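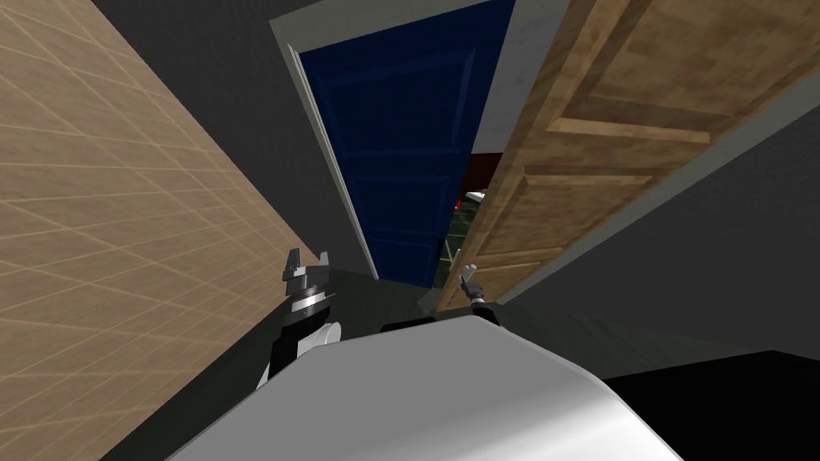 Plena Door Prices, read me first

What you are getting

A table of 1,020 rows, one per interior door, with asking price, finish, style and the town it was listed in. It was put together from secondhand listings in Homarham and Clirnik. The file is plain CSV, and there are 2 versions: as listed, and cleaned.

Why I would be careful with it

Asking prices are what sellers hope for. I have no idea what anyone paid, and I doubt most sellers would tell me. A door that sits unsold at a silly price counts the same as one that went in an hour.

The finish column is worse. "Solid oak" is whatever the seller typed. In 34 rows the same listing says both "solid" and "veneer", and I left those alone in both versions. If you want to prove that wood holds its value better than paint, please find other data.

Cleaning

The cleaned version drops repeat listings and puts all prices in dollars. Sizes given as "standard" are blank. Standard for whom?

The Abdelaziz style labels

These came with an older list. I kept them so old scripts still run. "Classic" and "traditional" are separate labels and I can't tell them apart.

Updates

Last refreshed in November. Don't hold your breath for the next one.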